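Ticket 310: T-shirts coming out wider than the shelf boxes
Opened by: Mio Yagi, Landeg stockroom
Picked up by: Ayane Yoshida, Skondside folding and packing
Status: open, waiting on Mio
Last updated: 2021-11-20

What was reported

Hello Ayane, I hope you're well, and sorry to be back so soon after the business with the labels! The green T-shirts are giving us trouble again. The boxes on our shelves are 30 cm across and the folded shirts want to be a good bit more than that, so the lids bow up in the middle and the stack slides over whenever anyone takes one from the front. We had none of this with the Irent shirts in August. I did try pressing them down with a heavy book overnight, which made them flatter but no narrower (I suppose I ought to have seen that coming).

First reply

Hello Mio, never a bother. My first thought was the sleeves. On a short-sleeved shirt it's very easy to bring the side over and leave the sleeve sticking out past it, and then you've lost your width before you've really started. I went back to the beginning with a lime-green one on the black-covered table, spread it flat and brought one side over with the sleeve tucked in towards the lower middle.

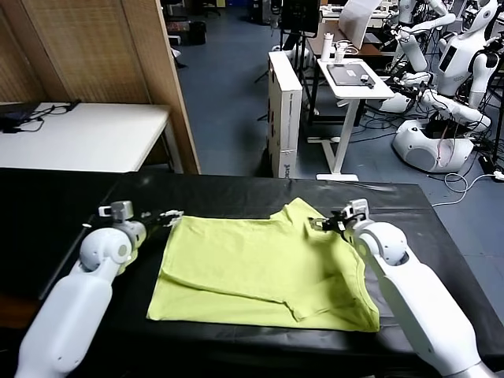 Things tried so far

1. Side folded only as far as the collar edge. Still too wide for your boxes, though it did look very smart.

2. Side folded well past the collar, sleeve turned back on itself. Much better, and 12 shirts went into a spare box with the lid sitting level.

3. Same again with the Zokton shirts, the ones with the navy printing low down. I wondered whether the print might make the fabric stiffer and spring the fold open, so I had a good fiddle with that bright yellow-green cloth as well.

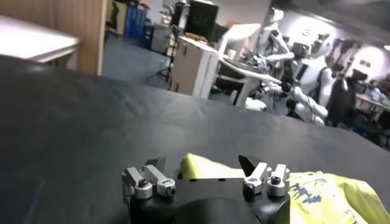

I can't say the print makes much odds, to be fair. What did help was smoothing from the collar down to the hem before the second side comes over, and doing it slowly, as any ruck left in the middle gets folded in and fattens the whole thing.

Mio, could you try number 2 on a few of yours and tell me how the lids sit? If they still bow, send me the inside depth of the box too, as I only have the width written down. There are 80 more to fold for you and I'll hold them until I hear back.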